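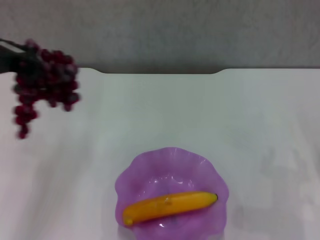 About Stedeo

Hi, I'm Rowena Evangelista, and I run the training side of Stedeo. We're a small robotics school in Brevport, up the stairs over the old sail shop, and we teach adults and teenagers how to get a robot arm to do something useful. Most of the people who find this page want to know what a visit is like, so I'm going to spend most of it on that and squeeze the company history in where it fits.

Open days

We hold an open day 9 times a year, and the first one of each year is in January. You don't need to book unless you're bringing a group. Come in, hang up your coat, get a coffee (the machine takes a minute to wake up, give it a kick on the left side) and go find a table. The fruit table is the one people crowd around. It's a plain white table with a flower-shaped purple bowl, and the job is pick and place: the gripper takes hold of a piece of fruit and carries it over to the bowl. That's the whole job, and I've watched grown adults stand there for half an hour with their coffee going cold in their hand!

I love that table because it's so easy to understand and so hard to do well. A banana is pretty friendly. It has one shape, it lies still, and if you grab it somewhere near the middle you're usually fine. Grapes are a pain. A bunch has no middle to speak of, the berries at the bottom swing when the arm moves, and if you close on it a little too high you've got a fistful of stem. Our students argue about grapes more than anything else in the course. Do you slow the arm down and let the swing die out, or do you come in higher over the bowl and not care? I'm a slow-down person. Asif Memon, who teaches the evening group, is very much not, and you're welcome to ask him about it, but bring a chair.

At some point in the afternoon we hand over the controls. Kids first, then everybody else. You get a few tries each, and yes, you will drop things. Everyone does - I dropped plenty in my first week and they still let me start a school.

What we teach

The main thing is our beginner course, which we call Lucero. You start by moving an arm by hand, then you teach it positions, then you add a camera and let it look for things by itself. By the end you've set up a full task from start to finish and shown it to the rest of the group. There's a bit of typing, but if you can fill in a spreadsheet you'll manage. We've had bakers, a retired bus driver, two sisters who fix sewing machines, and a lot of people who work in packing and wanted to know what was coming through the door at their job.

There's a follow-on course as well, for people who want to work with soft or awkward objects. That's where the grapes really get their revenge. We also do bags, socks, and a rope exercise that I'm still trying to get Asif to drop.

Groups are kept to 4 people per arm. We tried more once and it was mostly people looking at each other's backs.

Who we are

I started Stedeo with Heidrun Kuster, who had spent years setting up packing lines and was tired of explaining the same thing over the phone. She handles the machines. If something's making a noise it shouldn't, she hears it from the kitchen. Xolani Gumede does the camera lessons and built most of the practice tasks, including the fruit one, and he's the person to talk to if you're wondering whether your own project could work. Verena Kaufmann answers the phone and the email and knows where everything is, including my keys.

So far 300 people have finished Lucero, and more than 1,000 have come through on open days, which still surprises me when I look at how narrow the stairs are.

A word about the stairs, while I'm at it. There's a freight elevator around the back, next to the blue door, and it's fine for wheelchairs and strollers. Ring the bell marked Zomano (that was the tenant before us, we keep meaning to change it) and one of us will come down.

Before you come

Tie long hair back and leave dangly scarves and bracelets in your bag. The arms on the open day tables run slow, but there's still a yellow line on the floor and we ask you to stay behind it until one of us waves you in. Kids under ten need a grown-up with them. Photos are fine, just ask before you take one of somebody else's child.

School groups are welcome on most mornings during term. Tell Verena how many of you there are and whether anyone has used a robot before, and we'll set up the tables to suit. We can do a short demo with questions or a longer visit where the class gets to run the fruit task in teams, and for that one I'd say pack a lunch.

Parking is on the harbor side. The lot fills up early when the fish market's on, so try the street behind the library.

Page last updated 18 Feb 2019. Dates for the next open days are on the calendar page, and Verena will have the kettle on.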